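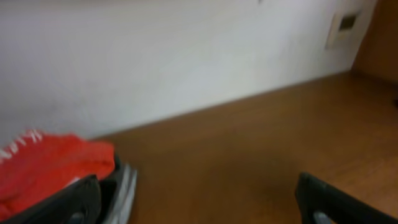

Laborbuch Haushaltsgreifer, Eintrag 23/06/2019
Aufgabe: Textilien vom Tisch aufnehmen, einmal falten, ablegen

Ausgangslage

Firmware auf Haliver zurückgesetzt, die neuere Version hatte nach dem Homing einen Versatz in der Handachse. Kraftgrenze am Greifer unverändert. Handkamera mit Autobelichtung, das bleibt vorerst so. Nasrin Ghasemi hat die Kalibrierung vom Vormittag geprüft und freigegeben. Planer ist Lodau, Wahrnehmung läuft auf dem Hao-Modell mit 4000 annotierten Bildern. Davon zeigen nur 200 überhaupt Stoff auf Holz, der Rest ist Geschirr und Verpackung. Das merkt man.

Rotes Tuch

Segmentierung unkritisch. Rot-orange gegen braunes Holz und weiße Wand ist ein dankbarer Fall, auch bei Bewegungsunschärfe. Der helle Aufdruck am oberen Rand wird gelegentlich als eigenes Objekt ausgegeben, dann liegt der Greifpunkt zu nah an der Kante. Maske daher vor der Greifplanung schließen (Kernel 5). Danach keine Doppelobjekte mehr.

Offen bleibt die Wahl der Falte. Das Netz nimmt die höchste Stelle des Haufens. Zum Aufheben reicht das, zum Falten nicht, dafür bräuchte man eine Ecke, und im zusammengeschobenen Zustand ist meistens keine zu erkennen. Maricel Cruzado schlägt vor, erst anzuheben, hängen zu lassen und die Ecke dann am tiefsten Punkt zu suchen. Kostet einen zusätzlichen Griff pro Teil.

Blaues Tuch

Schwieriger. Petrolblau mit fast schwarzen Schatten in den Falten, dazu schwarze Finger direkt daneben. Die Maske läuft regelmäßig in den linken Finger hinein. Zweites Problem ist die Tischplatte selbst: Der Lichtreflex überstrahlt die Maserung, die Tiefenschätzung liefert dort Löcher. Im Nahbereich sieht die Handkamera dann nur noch Holz, Reflex und ein Stück Stoff, Tischkante als Referenz fehlt.

Bei geschlossenem Greifer ist aus dem Kamerabild kaum zu entscheiden, ob Stoff zwischen den Fingern klemmt oder nur seitlich anliegt. Die Fingerweite hilft bei einer einzelnen Lage auch nicht, der Unterschied liegt im Rauschen. Vorschlag: nach dem Schließen kurz anheben und die Maske vorher/nachher vergleichen. Wartezeit dafür 500 ms, darunter schwingt der Stoff noch zu stark.

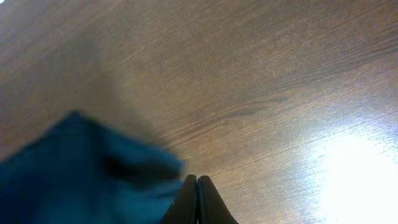 Einschätzung

Frage aus Lultodcombe war, ob man so etwas im September in eine Wäschekammer stellen kann. Meine Antwort: nein. Aufnehmen und in einen Behälter legen, bei kontrolliertem Licht und bekannter Unterlage - darüber kann man reden. Falten nicht. Jeder Mensch erledigt das nebenbei, ohne hinzusehen, vermutlich überwiegend über den Tastsinn, und genau der fehlt uns. Mehr Bilder allein werden das nicht beheben.

Nasrin sieht es etwas günstiger und verweist auf den zweiten Arm. Mag sein. Ein zweiter Arm löst das Eckenproblem zum Teil, die Griffkontrolle nicht.

Nächste Schritte

Belichtung fest einstellen, Reflexbereich in der Tiefenkarte ausmaskieren.
Finger im Kamerabild fest maskieren, je eine Maske für offen und geschlossen.
Maricel: Anhebetest in Lodau als eigenen Zustand einbauen, mit Abbruch bei leerem Griff.
Matte Unterlage probieren, nur zum Vergleich. Für den Einsatz zählt der blanke Tisch.
Klären, ob das Hao-Modell mit dunklen Stoffen nachtrainiert wird oder ob wir auf die nächste Fassung warten.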